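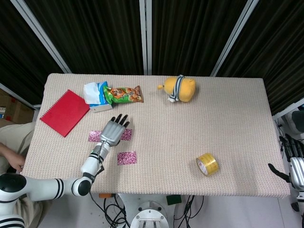
La mesa de las cosas sin sitio

Blog > Casa > Ordenar poco a poco

14 de marzo de 2024

Desde octubre tengo el propósito de vaciar una superficie cada semana. No lo cumplo siempre, pero la mesa del mantel beige la dejaba para otro día y ya no quedaban más días buenos. Es una mesa que recibe todo lo que en la casa no tiene lugar. Uno deja un cuaderno, después otra cosa encima, y pasado un mes es difícil recordar cómo era el mantel.

En mi idioma tenemos una palabra para estos objetos, que se traduce más o menos como "los invitados". No la he encontrado en español. Si alguien conoce una, le agradezco que me la escriba en los comentarios.

Empecé por el cuaderno rojo de espiral. Lo compré para apuntar vocabulario cuando llegué a Skisville y tiene escritas 16 páginas, lo cual me dio un poco de vergüenza. Pensé en tirarlo, pero el papel es bueno. Le arranqué las hojas viejas y ahora vive junto al teléfono, para las listas de la compra.

Los pañuelos fueron la decisión más fácil. La caja blanca, azul y verde se queda en la mesa, hacia el lado izquierdo, porque es donde la mano la busca. Yo la había guardado una vez en el armario, por estética, y en toda la semana estuve caminando por el pasillo con la nariz mojada. No lo recomiendo.

Con la bolsa verde de picar tengo menos disciplina. La regla de la casa dice que la comida va a la cocina y lo sé muy bien, yo mismo escribí la regla. La llevé al cajón de arriba, donde guardo también las galletas.

El peluche amarillo me costó más. Tiene forma de judía (o alubia, todavía no sé cuándo se usa cada palabra) y lleva una bufanda de rayas azules y blancas. Siempre termina acostado de lado, con ese cuerpo tan redondo no es fácil ponerlo de otra manera. No sirve para nada y no lo quiero guardar. Le di un lugar en el estante de los libros y le dejé puesta la bufanda, aunque ya viene la primavera.

Las dos tarjetas rosas, las cuadradas con el dibujo en magenta, fueron a una caja que compré en Grotar por 200 coronas. En esa caja pongo los papeles que son bonitos y no son importantes. Los importantes tienen una carpeta, que es mucho más fea.

Quedaba el mantel. Es de punto fino y se engancha con cualquier cosa, sobre todo con la espiral de los cuadernos, así que lo lavé a mano con agua fría y lo sequé plano encima de dos toallas. No lo planché. La última vez que planché un tejido así perdió la forma y nunca volvió a tener las esquinas iguales.

Para la semana próxima tengo pensadas las cortinas negras. Son de pliegues verticales y el polvo entra en cada uno de ellos. He leído que se puede usar el cepillo suave de la aspiradora, de arriba hacia abajo, sin descolgarlas. Si alguien lo ha probado con una tela oscura, me gustaría saber si deja marcas.

Compartir (16) · 296 lecturas · 3 comentarios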